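Term project report: kitchen table layout, group 4
Sat 8 March

Aim was to work out where things go on a small white table so you can reach the sauce without knocking the fruit. Budget $235, spent 200 of it, mostly at Praltton.

First layout: ketchup on the oval plate, bowls along one side. Looked ok on paper.

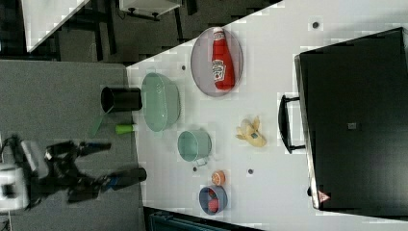

Fig. 1. Ketchup on oval plate, green bowl and pot, banana, orange fruit by the blue bowl.

Problem was the plate. Too narrow for a bottle lying down, so a round one was tried aswell. Colander goes near it, 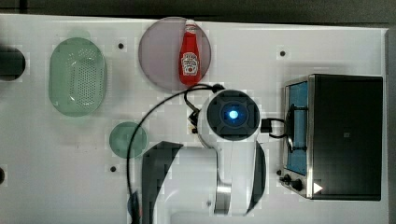

and the small green disk stays on the table as a spare spot. We liked the round plate better. More room for the bottle. The colour dosen't matter.

Last layout, with the strawberry in the blue bowl:

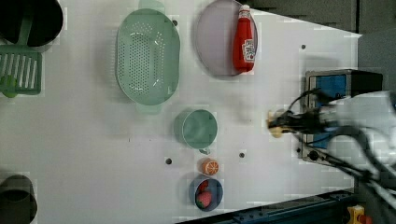

Report by the layout lead, Rukau group

Green cup sits in the middle, below the colander. Still crowded. Would move the dish rack next time. Second round in July.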